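Home Textiles and Laundry Care
Handout 4: Dark garments, bedding and bed mats
Instructor: Gangadharan Krishnan

Sort dark clothes before they reach the bed. Lint from a quilt shows on black fabric more than on any other color. Shake the garment, hold it up by one end and let it hang until the long creases drop. 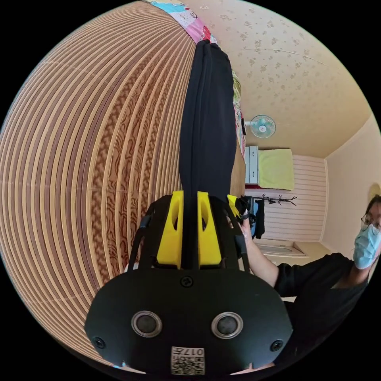

Fig. 1. Black fabric hanging in a long fold, with a patterned quilt behind.

Work from the top down. Keep one hand at the neck or shoulder and straighten the sleeves with the other. Dry pieces only; damp cloth marks a mat.
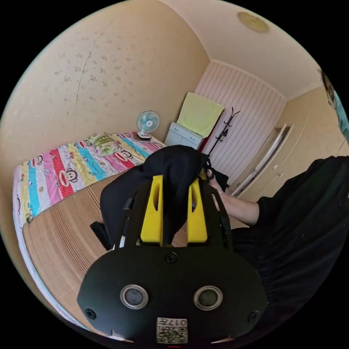

Can a dark shirt be folded on the same mat people sleep on?
It can, once the mat has been wiped and is fully dry. Brush the shirt afterward.

Mats with a cloth border need two kinds of care. Wipe the slats along their length with a wrung cloth. Spot clean the border with mild soap and keep water out of the seam. Do not fold a slatted mat across the slats; roll it.

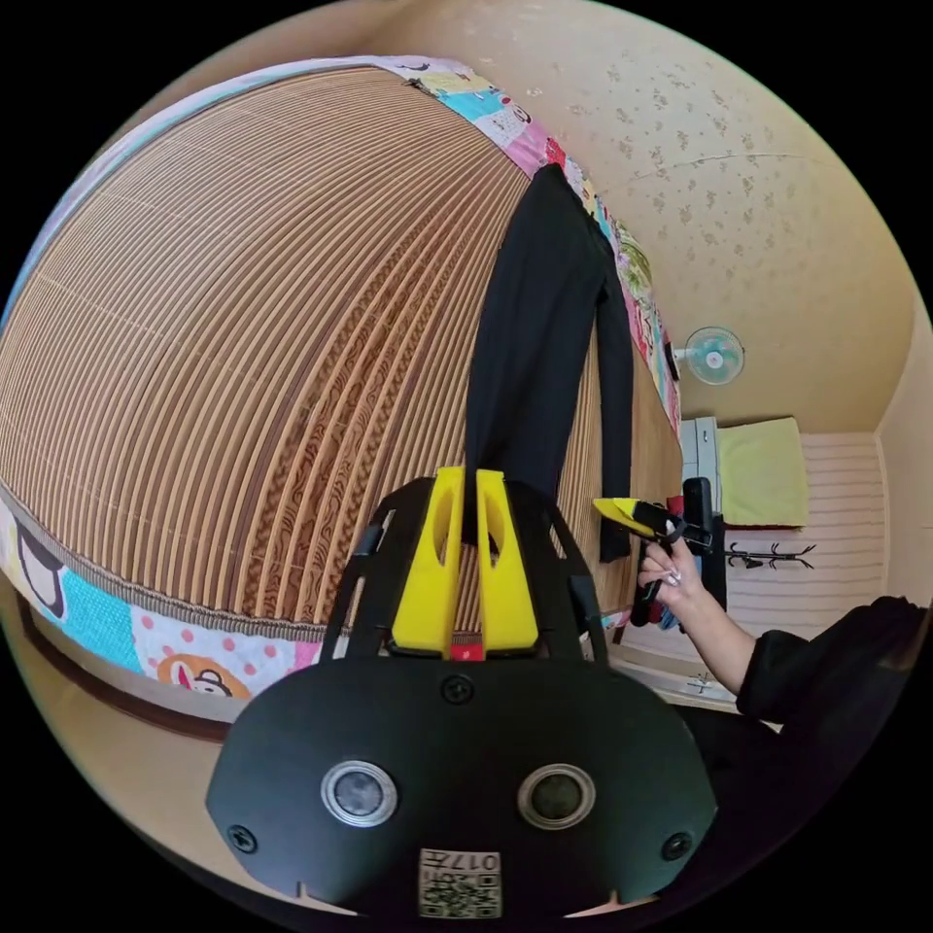
Fig. 2. Long-sleeved garment over a reed mat with patchwork edging.

Large or awkward pieces go faster with two people. Each takes a corner, both pull gently, then the corners are brought together. Agree on who walks in.

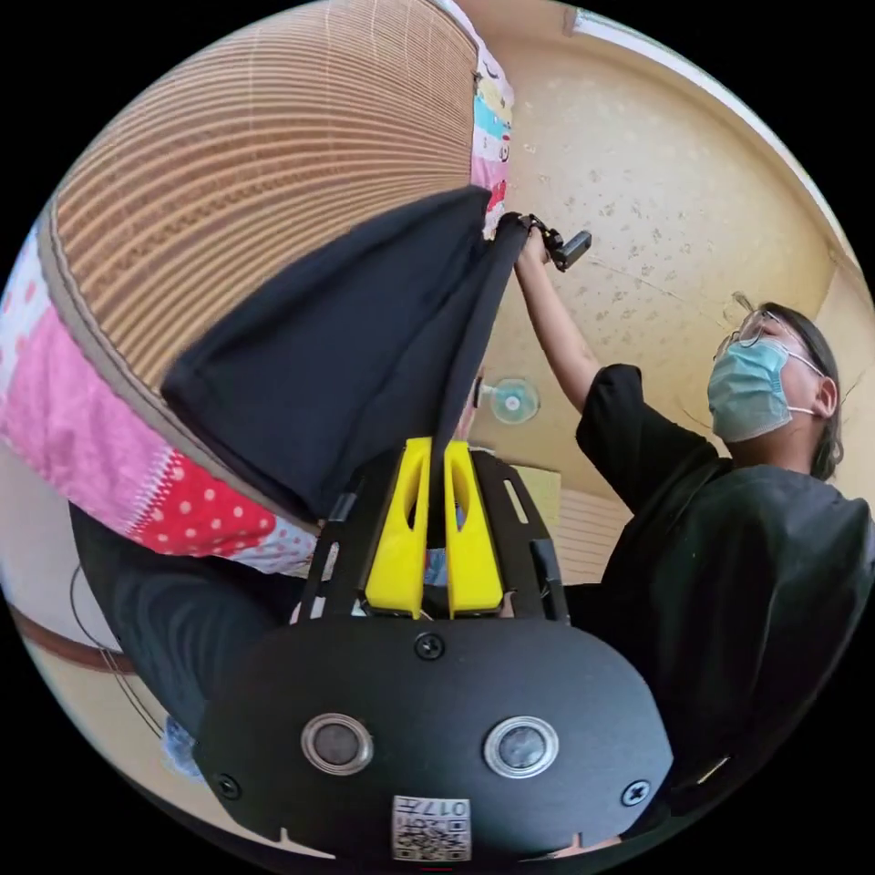
Department of Household Studies, Warnport

For the practical, bring one dark garment and one piece of bedding. The lab is in room 226 and opens 25 minutes before class. Reading: Kováčik, chapter on woven mats. The Wuvau worksheet is due in April.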